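Jan 6, 2023
By a second-year student, Popular Fiction and Its Readers

Who Finishes the Series? A Project Report on Ghost Romance and the People Who Read It

Introduction

When I told my family that I was going to spend most of a term reading romances about ghosts, there was a certain amount of laughing, and I don't really blame them. I have loved these books since I was far too young to be borrowing them, though, and I had always wondered why I gave up on some series after a single volume and followed others faithfully to the very end. This report is my attempt at an answer, or at least at a decent start on one.

My question was a fairly plain one. In a long-running ghost romance series, what makes a reader go on from the first book to the second? I had a hunch that it would be the love story (it usually is with me), but I wanted to find out whether other readers felt the same way.

The books

I chose three series, all of them with a living heroine and a hero who has been dead for some time. The first was the Korletey books, set in a boarding house by the sea where the landlady can hear her late guests walking about upstairs. The second was Vovska, which is a good deal darker and takes place over one very long winter in a mountain town. The third was The Nistbridge Hauntings, the lightest of the lot, in which a young solicitor inherits a toll house and finds that its last keeper has never quite handed over the keys.

I read the opening volume of each one twice, first for pleasure and then with a pencil. The second reading was much slower, and I ended up with far more notes than I could ever use. I would tell anyone trying this to decide what they are looking for before they sharpen the pencil!

The survey

I put together a short questionnaire and shared it through Trivico, a reading forum where I have been a quiet member for years. It ran through June, and 281 people replied, which was many more than I had dared to hope for. They were generous with their answers too, and several wrote whole paragraphs in the box I had meant for a line or two.

Of those, 80 had read at least one of my three series, and it is their answers that I have used in the rest of this report. I asked them which book they had stopped at, what had kept them going, and how they felt about the endings. A final question, on covers, was added at the last minute, and I rather wish I had given it more thought – people had strong opinions and I had left them only a yes or a no. 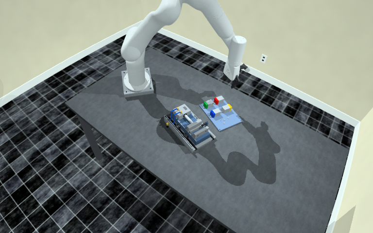 What the readers said

The biggest surprise for me was how little the hero seemed to matter. I had expected page after page about brooding gentlemen in the attic, and there was some of that, but 32 of the readers said that what carried them into the second book was the place. They wanted to go back to the boarding house, or to find out what was behind the bricked-up door at Nistbridge. One reader wrote that she would "happily live in the toll house, ghost or no ghost", and I know just what she meant.

Vovska was the exception. Its readers hardly mentioned the town at all, and talked instead about the ending of book one, where the heroine has to choose whether to forget the man she loves. Some adored this and some were furious, and a few of the furious ones went straight out and bought the sequel.

Covers came up again and again in the comments, even so. The Korletey books changed their look part of the way through, from painted seascapes to a woman in a long dress seen from behind, and readers who had the earlier ones on their shelves were still cross about it.

Problems and things I would change

Everybody who answered my survey already belonged to a forum for keen readers, so I heard very little from the sort of person who picks up one book at a railway station and never thinks of it again. That is a real gap. I would also like to have asked people's ages, because I suspect that those who came to these series as teenagers forgive them a great deal more – I certainly do.

If I carry on with this next year, I would like to look at the middle volumes, which I have hardly touched on. Several readers told me that the fourth Korletey book is where the whole thing either wins you over or loses you for good, and it is now sitting on my bedside table.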